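Aesthetic Devices II, Handout 5: Cryolipolysis, or Selling the Cold
Read before Tuesday's practical. Bring the consent form from Handout 4.

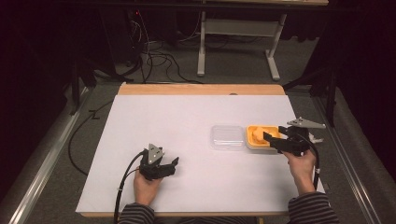

Last week we left radio frequency behind with most of our eyebrows intact, so now we go the other direction on the thermometer. Fat cells die at temperatures that skin, nerve and muscle will put up with. The whole treatment rests on that one fact, and so does a remarkable amount of advertising.

1. What the cold does

Lipids in a fat cell begin to crystallize well above the freezing point of water. Hold the tissue cold for long enough and the cell is injured, then goes through apoptosis, the orderly kind of cell death. Inflammation builds over the following days, and the body clears the debris over weeks to months. The client who stands sideways at the mirror on the drive home is looking at swelling.

Write this down, as it comes up on every exam: the fat isn't frozen off, sucked out or melted. The vacuum only pulls the fold into the cup and slows the blood supply so the tissue cools evenly.

2. Applicators

Cup applicators need a fold you can pinch. Flat plates are for areas that won't pull into a cup, such as the outer thigh. Choosing the cup the clinic happens to have free is a scheduling decision, and the client's abdomen will report it as such.

The school owns two systems. The Plerix has four interchangeable cups and a screen that tells you what it's doing. The Motusden is older, louder and has opinions. You will be assessed on both. On the Motusden, check the hose connection yourself before you start, whatever the green light says.

3. The gel pad

It sits between the cooled plate and the skin, and it's the cheapest part of the treatment and the one most likely to ruin your month. Gaps, folds and dried edges lead to frostbite. One new pad for each placement. If the cup comes loose halfway through, stop the cycle and look at the skin before doing anything else. Don't press it back on and hope.

4. Who doesn't get treated

Absolute: cryoglobulinemia, cold agglutinin disease, paroxysmal cold hemoglobinuria. Learn to spell them and then learn to ask about them in words a person would use. "Do your hands do anything strange in the cold?" gets you further than a checkbox.

Refer or postpone: hernia in or near the area, recent surgery there, pregnancy, broken or infected skin, poor sensation, Raynaud's. Also the client whose goal is weight loss. Cryolipolysis reduces a bulge. The scale won't notice, and the client will notice the scale.

5. What to warn them about

Common: redness, bruising, numbness that can hang around for weeks, tenderness, itching. Some people get a deep, stabbing pain a few days later, which usually settles but is alarming if it was never mentioned.

Uncommon, and must be mentioned: paradoxical adipose hyperplasia. The treated area grows instead of shrinking, months afterward, firm and often in the exact shape of the applicator. It doesn't go away by itself, and correcting it normally takes surgery. Clinics dislike this paragraph. Read it to the client anyway.

6. Reading the evidence

The Rutero brochure in your packet quotes 136 clients and 1,696 photographs. Before you're impressed, ask:

Who judged the photographs, and did they know which were the "after" ones?
Was body weight recorded at both visits?
Were posture and lighting the same? (Half of aesthetic medicine is standing up straight.)
How many clients dropped out, and what happened to them?

The brochure answers one of these. Find out which. Then compare it with the Levchenko leaflet, which has a control side on every client and much uglier typography.

7. For Tuesday

Practice the pinch test on a partner, with permission. Write a consent explanation of paradoxical adipose hyperplasia in plain English, one page at most, no Latin. I'll be reading a few out loud - anonymously, unless the handwriting gives you away.

Short nails, no rings. The treatment room opens at 9:00 and the Motusden needs a while to warm up, if that's the term for it.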